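Left gripper drifting open on a two-arm bench cell

tablesaw_ghost
Joined the forum on Sunday after lurking forever, so be gentle. I look after a small bench cell, two arms bolted to one aluminum extrusion rail, and the job is loading cups and mugs into a wire dish rack. The controller is a Rallitz and the grippers are Panix two-finger ones. Right arm is a champ. Left arm loses its zero on the gripper, so when I tell it to close it stops 3 mm short and whatever it was holding slides out. Re-zero it and it's fine for a while, then it creeps again.

Things I've done so far: swapped the gripper motor cable, reflashed the controller, tightened every screw I could reach (twice!). It's logged 459 gripper faults since I started keeping count, and all but two are on the left. 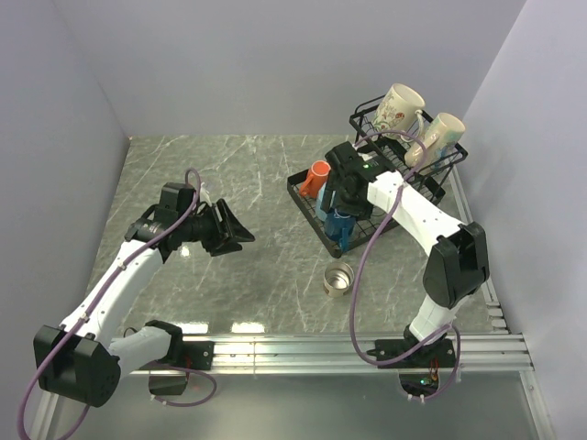 The purple cables are the ones I replaced, same part on both arms. I left a long loop on each of them so the wrist can roll without pulling, and I've never seen either one go tight. What would you check next? I'd love to avoid buying a new gripper if it's something dumb.

mudflap
Where does your zero come from? If those grippers home by closing until the current spikes, then a bit of grit in the slide will give you a false zero every time. Pull the fingers and clean the rails before you spend a dime.

kestrel_nine
I'd look at the base first. You've got a clamp-on bracket down there on the left, and if that bracket is walking on the extrusion the whole arm is off and you'd blame the gripper.

mudflap
@kestrel_nine a loose base can't make the fingers stop short of each other. It'd miss the mug, sure, but the gap between the fingers would still close.

kestrel_nine
Fair, but he said things slide out. A crooked grab does that too. I had a Grewal arm do exactly this and I chased the gripper for two weeks before I put a wrench on the base bolts. Draw a pencil line across the bracket and the rail and check it after a day of running. Costs nothing.

tablesaw_ghost
OK pencil line is on. And mudflap, yes, it homes on current, closing slow on power-up. I measured the 3 mm with calipers and nothing in the fingers, so I'm leaning your way, but I'll do both.

oldbeige
Don't use oil on the slide when you put it back together! Dry PTFE only. Also that loop of cable is too long for my taste. I'd tie it to the upper arm and leave slack only at the joints. A loose loop snags on a mug handle sooner or later.

mudflap
Disagree on the ties. Every broken wire I've ever found was right next to a zip tie. Use the hook-and-loop wraps if you have to – Stadevex sells them by the roll – and leave them loose enough to slide a finger under.

tablesaw_ghost
Update. Pencil line hasn't moved, so the base is innocent (sorry kestrel). Took the left fingers off and there was a curl of plastic packed in the end of the slide, right where it bottoms out. Brushed it out, dry lube, put it back, homed it 3 times and the calipers say zero each time. I'm going to let it run before I say fixed.

kestrel_nine
Glad I was wrong. Leave the line on there anyway.

oldbeige
Where'd the plastic come from? If it's shaving off the finger pads you'll be back in there next month.

tablesaw_ghost
No idea yet. Pads look okay to me but I've got a spare set, so I'll put those on tonight and compare the old ones under a magnifier.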